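Lenavcombe Sensing: progress report to Edlow, second period
Prepared by Xiuying Pan

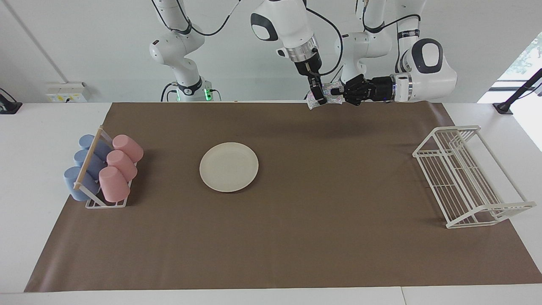 Summary

The fiber strain gauge works on the bench. I am less sure than I was in January that it works anywhere else, and I would like this report to be read with that in mind. The optical side is in decent shape. The packaging is behind, and the software is where Moulin left it.

Interrogator

We have 2 interrogator units built and running. Unit A has logged 158 hours without losing lock. Unit B has not come close. It drops out whenever the room temperature moves quickly, and the supplier's explanation (a tired laser diode) doesn't convince me, as we have already swapped the diode once. My own suspicion is the splitter mount. We will know when the mount is remade, and until then please don't quote the Unit A figure as if it described both.

Sensor heads

Of the 44 heads bonded this period, 4 failed at the strain relief. That sounds acceptable until you look at who did the bonding. All of them were made by the same two people, on good days, under a microscope. The original proposal said a technician could make one after a morning's training. I have seen no evidence for that claim and would like it taken out of the Brirnis brochure.

Software

Moulin delivered the new peak-tracking code on time. It is faster. Whether it is more accurate depends on which test file you pick, and the files in their report were picked by them. We are rerunning the comparison on our own recordings, including the ugly ones with vibration on them. Early results are mixed. The user screen still shows raw wavelength, and the trial customer has asked twice for plain microstrain.

Field trial

The Brirnis footbridge trial has slipped. The access permit came through on a Wednesday and the site contact left the same week, so we are starting that conversation over. I would sooner go late with both units stable than go now with one.

Spending

Within budget, mostly because the trial money hasn't been spent. I would not call that a saving.

Requests

Approval to move part of the travel line to machining, for the splitter mount and a proper bonding jig.
A decision from Edlow on whether low-temperature testing is still wanted. It is in the contract but has been left out of the last set of review notes.

Next period

Remake the mount, finish the Moulin comparison, have a newcomer bond a batch of heads and report the failures whatever they are.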